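Bench notebook, Stotevik cell (the two-arm one)
11th August

Right, writing this up while I still remember the order things happened in, because last time we had a dropout I wrote "fixed, cable?" and that helped exactly zero people in January.

Short version: the left arm stopped dead in the middle of a handover. The right arm didn't know about it and kept going, and the two of them leaned on each other until the torque limit tripped on the right side. No damage I can find. One scuffed fingertip pad, one slightly rattled me. I had my hand on the table edge, well outside the taped line, but I was closer than I'd like to have been.

What I saw at the time: the Tomoana controller window went gray for the left arm, then the log filled up with missed heartbeats. The watchdog is supposed to freeze BOTH arms after 80 ms without a heartbeat. It froze one. The right arm carried on to the end of its queued move, and that took a good long second. So there are two separate problems here and I want to keep them apart:

(a) why the link dropped
(b) why the other arm didn't stop

I spent the first hour on (a) because it's the easy one. Pinged both controllers from the bench PC while wiggling things. Elsie Nepia came over and did the wiggling so I could watch the numbers (thank you Elsie, you have steadier hands than me). Blue is the left controller, red is the right, the mint green one is the uplink to the PC. Green: solid, no losses however hard she pulled. Red: same. Blue: 15 packets gone the moment she leaned on it sideways, and it did it again every time she tried. Swapped blue to a spare port with the same cable and it still dropped, so I'm blaming the cable end and leaving the switch alone for now.

My guess is drag. The wrist cable gets quite close to the switch when an arm reaches over that way, and I think it has been brushing the plug on every cycle – a tiny tug each time, and we've had 3295 cycles since the last cable check. I put the wrist camera on that side and jogged the arm slowly over to look.

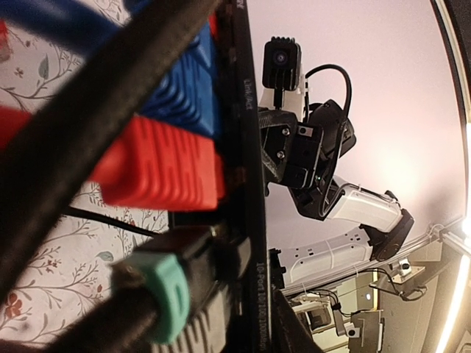

What I changed

New patch cable on blue, labeled both ends. Rerouted the arm cable with a bit more slack at the elbow and a tie further back. I'd like to move the switch altogether, but the only free spot is behind the rail and then you can't reach the plugs, so that's parked until we have the Custstead bracket.

Ran the handover at quarter speed for roughly 5 minutes afterward and got no drops. That's not long enough to prove anything, so please don't read it as a pass.

Now (b), the one that bothers me. Each controller only listens for its OWN heartbeat. When I set up the config from the Stillmont template I assumed the group stop was on by default, and it's off. My mistake, I never tested it by pulling a cable! I've turned it on and pulled blue on purpose with both arms moving slowly and nobody near: both froze. Pulled red: both froze. Haven't tried pulling green yet.

Until that's done, quarter speed only, and no handovers with anyone at the table. I've put a note on the e-stop box too.

Still to do:
– pull green with both arms moving
– long run overnight with ping logging on
– ask Elsie if she kept the old blue cable, I want to cut the end open
– add a cable-pull test to the startup sheet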